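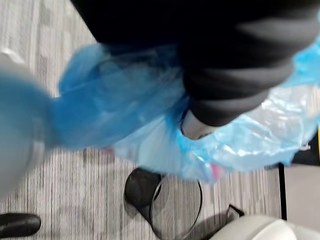 腕部相机视角:蓝色薄塑料,深色布料,地毯上一只黑色废纸篓。

塑料这关,Plotton磨了一个夏天

下午两点,Plotton的采集间里窗帘拉着一半。空调声很大。操作员坐在主控位上,两只手套进控制手柄,盯着屏幕,嘴里念:低一点,再低一点,合。

合上了。夹到的是空气。

重来。

Plotton是一家做家庭整理机器人的小公司,人不多,办公室租在一栋旧楼的二层,进门要绕过一堆纸箱。他们的采集项目叫Mula,目标说起来很土:让机器人学会把地上的东西捡起来,该扔的扔,该放的放。衣服、袋子、鞋、纸团。就这些。没有咖啡拉花,没有后空翻。

我去之前以为最难的是衣服。衣服软,会滑,会缠,论文里也总拿叠衣服说事。到了才知道他们今年最头疼的是薄塑料。塑料袋,包装膜,一切轻的、皱的、半透明的、一碰就跑的玩意儿。

“衣服至少有分量。”操作员说,“塑料你还没碰到它,它先动了。”

Mula的做法不新鲜。人遥操作,机器人做动作,相机和关节数据一起录下来,攒成一条一条的示范,再拿去训练。录一条叫一条。好的留,坏的也留一部分,后面会讲为什么。七月他们专门给薄塑料排了一轮,录了263条,最后进训练集的166条。其余的躺在硬盘里,等人回头看。

我问过这个比例算高算低。项目负责人想了一下,说看你跟谁比。跟捡积木比,惨。跟他们自己春天第一次试塑料比,好多了,那次基本没法看。

先说为什么难。

第一是看不准。半透明的东西,颜色是借来的。底下垫着灰地毯它就发灰,底下压着个红的黄的,它就透出一小块红、一小块黄。叠了几层的地方是很深的蓝,摊开的一层又淡得快没了。同一个袋子,换个角度两个颜色。人看一眼就明白这是一个东西,模型不一定,模型早期经常把深的那半和浅的那半当成两样,然后伸手去抓两者中间那条根本不存在的缝。

第二是反光。塑料一皱,满身白点。头顶灯一开,白点更多。他们试过关灯,关了灯相机噪点上来,又开了。后来干脆灯光也当一个变量,早上录、晚上录、开一排灯录、全开录,都要有。

第三是没有形状。盒子有棱,杯子有把,塑料袋有什么?你说抓提手,提手在哪呢。揉过一次,它就是一团。再揉一次又是另一团。操作员开玩笑说这一轮里没有哪两条的起始状态是一样的,工程师在旁边说那正好,要的就是这个。

第四是风。真的,风。手臂下来的时候带一点气流,薄膜就往外飘一点。空调也吹。有人走过去也吹。第一周有个操作员总抓偏,查了半天标定,没问题,最后发现他位置正对出风口。换了个位置,好了。

这些毛病单拎出来都不算大事,凑一块就够喝一壶的。

采集间本身没什么好看。铺地毯,灰的,细条纹。负责人说条纹地毯是故意选的,一来办公室和家里常见,二来条纹对视觉是个麻烦,早麻烦比晚麻烦好。靠墙一排架子,上面堆道具,旧衣服、各种袋子、各种鞋。道具箱外面贴着手写的条,写着“本周用”“下周用”“别用,破了”。破了的那箱其实用得最勤。

每条示范开始前要“撒场”。他们自己的词。就是把道具往地上一扔,不许摆。新来的人总忍不住摆,摆得整整齐齐,衣服平铺,袋子口朝外,像卖货。负责人看见就过去一脚踢乱。后来写进了流程:站着扔,扔完不许弯腰。

我试了一下,扔完手痒,真的想去把袖子捋平。

撒完场,人退开,或者不退。这也是今年改的。春天的数据全是干净地面,没有人腿没有鞋,结果模型一放到真实的房间里,旁边有人走过就懵,手臂停在半空,不动了。七月这轮开始,有一部分示范要求附近有人,站着、走动、坐着都行。人不用配合机器人,机器人也不去碰人,就是得让它见过。裤腿从画面里晃过去,鞋尖露一点,都留着。

安全上当然有一套。手臂限速,限力,主控位旁边一个急停,地上的人手里也有一个。谁按都行,按完不用解释。我在的那个下午按了一次,按的人说没什么,就是觉得近。大家点点头,复位,继续。那条也存了,标签写的是“人工中止”。

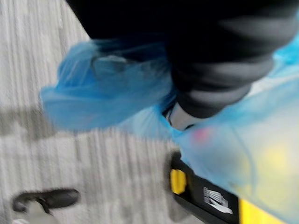

一条示范录多长?

上限70秒。到点没做完就自动截断,按未完成入库,操作员可以马上重录,但起始场面要重新撒过,不能接着上一条的残局往下做。

时长这事他们吵过。有人想放宽,塑料本来就慢,给够时间成功率就上去了。反对的一方说,给够时间人就开始磨蹭,手在上面比划半天,模型学到的是比划。后来翻了旧数据,确实,长的那些里面一大段都是犹豫。手悬在那,左一下,右一下,操作员在想事情。人想事情的时候机器也在录。模型不知道你在想,它只知道这个时候应该悬着。

所以有了上限。还有了另一条规矩:想好了再按开始。

操作员一共几个班,轮着来。每人连续录近20条必须下来歇,哪怕你说不累。负责人拿过曲线给我看,录到后面轨迹会变懒,手臂抬得不够高,拖着走,夹爪开得也小。单看哪一条都看不出来,叠在一起就很明显。懒会传染给模型,这话是他们墙上贴着的,打印纸,角都卷了。

歇的时候做什么?看别人录。喝水。吐槽椅子。椅子是真的不行,我坐了半小时腰就开始疼,听说已经提了采购,提了很久了。

再说夹爪。手上的东西今年换过几轮。光滑硬质的那种夹衣服没问题,夹薄膜打滑,两片一合,塑料从中间溜出来,像挤一粒湿西瓜子。后来试过给指尖加软垫,好一些,垫子磨得快。也试过多指的手,手指一根一根能分开动,抓法就多了,可以捏,可以拢,可以先按住再往回扒。代价是操作难度上了一个台阶。两指的夹爪新手练一天能用,多指的手,练一周还在跟自己的小拇指打架。

不同的手录出来的数据能不能混着用,这是Ekpo那边在管的事。Ekpo是跟Plotton合作的一个小团队,做动作对齐,说白了就是把这只手的“捏”翻译成那只手的“捏”。我跟他们通了个电话,信号很差,断了两次。大意是能混,但别指望白混。手腕的轨迹大致可以共用,到了最后那几厘米,各管各的。

最后那几厘米。整个下午我听了无数遍这个词。前面都好说,伸过去,对准,下降,模型学得飞快。到了最后几厘米,塑料开始飘,相机被自己的手挡住一块,反光糊上来,什么都乱了。好的操作员和一般的操作员差别也全在这几厘米上。

我坐在旁边看了几位操作员。手法差很远。

一个喜欢压。先用指背把袋子按在地毯上,按实了,再收。慢,稳。

一个喜欢抄。从侧面贴着地进去,像铲子,把薄膜堆成一坨再夹。快,偶尔会把旁边的东西一起抄走。

还有一个,我看了好几遍没看懂,他好像是故意让塑料飘一下,等它落下来,落的那个瞬间去夹。我问他怎么想的。他说没想,就是玩抓娃娃机玩多了。

这三种要不要统一?工程师那边一开始想统一,统一了好学。统一了两个礼拜,成功率没涨,操作员怨气涨了。又放开。现在的做法是手法不限,但每条要标上用的是哪一种,训练的时候可以分开喂,也可以一起喂。一起喂的效果目前略好一点,为什么,他们有几个猜测,谁也说服不了谁。

标注用的工具叫Enemard,自己写的,界面丑得很坦荡。灰底,按钮挤在一块,快捷键得背。标注员把一条示范拖进去,时间轴上切段:接近,接触,抓取,抬起,移动,释放。每段给一个词,失败的还要写失败再哪。

失败怎么写,学问大了。一开始只有一个选项,“失败”。后来变成一长串。滑脱。抓空。抓到别的。抓到了但带起了别的。抬起后散开。对准了没放下。放下了没对准。人工中止。超时。还有一项叫“说不清”,负责人一直想删,删不掉,每周都有人用。

我翻了几条“说不清”。有一条里袋子挂在手上,手抬起来了,停了几秒,又放下去,放得很轻,然后结束。算什么?操作员自己也忘了。可能是想换个地方抓,可能是走神。标注员在备注里打了三个问号。

坏示范留着有用,这是前面欠的一笔。他们有一个单独的模型专门学判断:这一下到底抓住没有。这个模型需要看大量没抓住的样子。而没抓住的样子,你让人去演,演不像。有人试过故意抓空,一看就假,手过去的时候太从容了。真失手不是那个节奏的。所以真失手是宝贝,攒着。

薄塑料的失手尤其值钱。它有一种中间状态,夹是夹住了,夹住一个角,整个袋子拖在地上,看着像成功,其实一抬高就完。人看得出来,看拖的那一截就知道。让机器看出来,要很多例子,还得是各种光线各种底色的例子。

蓝的尤其多。我问为什么道具里蓝塑料占这么大比例,答案很没劲:便宜,买了一大包。后来发现模型对蓝色有了偏好,凡是蓝的都想去捡,蓝袜子捡,蓝胶带也捡。于是紧急补白的、黑的、透明的,现在正在录的就是补的那一批和老的混着来。一个便宜货引出来的两周返工。负责人讲到这里叹了口气,说你可以写。

还有衣服和塑料搅在一起的情况。家里地上就是这样的,谁家会把袋子单独放一块,衣服单独放一块。深色的布料压着亮的薄膜,或者反过来。黑衣服在相机里经常就是一片黑,褶子都看不太清,曝光往上调,塑料又白成一片。两头顾不上。他们最后的选择是不顾,让曝光自己跑,跑成什么样录成什么样。上线以后的相机也是那颗相机,没人替它调。

搅在一起之后还有个先后问题。先捡哪个?从上往下捡最合理,可操作员常常先捡离废纸篓近的。也合理。模型看了两种,有一阵子学成了谁也不捡,在两样东西上空来回晃。这个现象他们叫“逛街”。治逛街的办法是在示范前加一句指令,文字的,先衣服,或者先袋子,录的人照做。指令和动作绑在一起存。逛街少了,没断根。

废纸篓也有讲究。口朝上,位置随便放,别老放一个地方。刚开始总放右手边,放着放着模型就闭着眼睛往右扔了。你把篓子挪走它还往右扔,扔得特别自信。有段视频在公司群里传了很久。

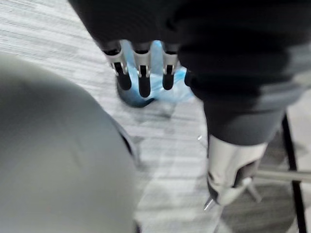 手臂穿衣服这件事

有一阵他们给手臂套袖子。就是布的,黑色那种。最早是为了防尘,地毯掉毛,关节缝里进毛很烦。套上以后又发现另一个效果,手腕相机里看到的自己变了。原来看见的是光亮的外壳,现在看见一截软的、会皱的深色布料,跟地上的黑衣服长得差不多。

模型分不清了。它想捡自己的袖子。

好笑归好笑,工程师认真对待了。一种意见是摘掉,省事。另一种是别摘,套着录,套和不套都录,让它学会哪一截是自己的。后一种赢了,理由是以后产品外面是什么材质还没定,万一就是布呢。于是采集计划表上又多出一列:袖子,有,无。

计划表我看了,列已经多到一屏放不下。灯光,底色,道具,颜色,有没有人,手法,指令,篓子位置,袖子。每一列都是哪一次翻车之后加上去的。排表的人说她现在最怕开周会,一开会就加列。

加到最后总有组合录不到。录不到就抽。每天早上脚本抽一张单子,单子上写今天录什么,操作员照着来,不许挑。有人抽到“全开灯+透明塑料+深色衣服+有人走动”,整个屋子的人都过来拍他肩膀。

数据够不够?

我换着法子问了好几个人,得到的答案都不太一样。写模型的说永远不够。管钱的说够了。操作员说看你让它捡什么,捡袜子早够了,捡保鲜膜,再来十倍吧。负责人的说法绕一点,他说他现在不太看总条数,看新录的一批进去之后,错的地方有没有换。如果还错在老地方,说明录重了,白录。错的地方换了,哪怕成功率没动,也是往前走。

那七月这一批呢。错的地方换了吗?

换了。抓空少了,拖角多了。以前是碰不到,现在是碰到了,夹住一个角,拖着走,自己以为成了。这正好是前面说的那个中间状态,他们等的就是它露头。下一轮排的就是这个,专门录夹住一角之后怎么补救:放下重抓,还是另一只手过来托一把。两只手的还没开始录,手柄要改,软件也要改,Enemard里还没有“托”这个词。

临走前我也上去录了一条。手柄比想的轻,延迟比想的大一点。屏幕里那团塑料就在手指底下,我觉得对准了,合,它往外滑了半个身位。再来,又滑。第三下好像夹到了什么,抬起来,时间到了,自动截断。

标注员凑过来看了一遍回放,切了段,在失败原因里翻了半天。

选了超时。又加了个备注,“新手,犹豫较多”。

问我介不介意留着。我说留吧。

出门的时候下一位已经坐上去了,有人抱着道具箱站在地毯边上,哗啦一下全倒了下来。椅子的采购听说月底能批。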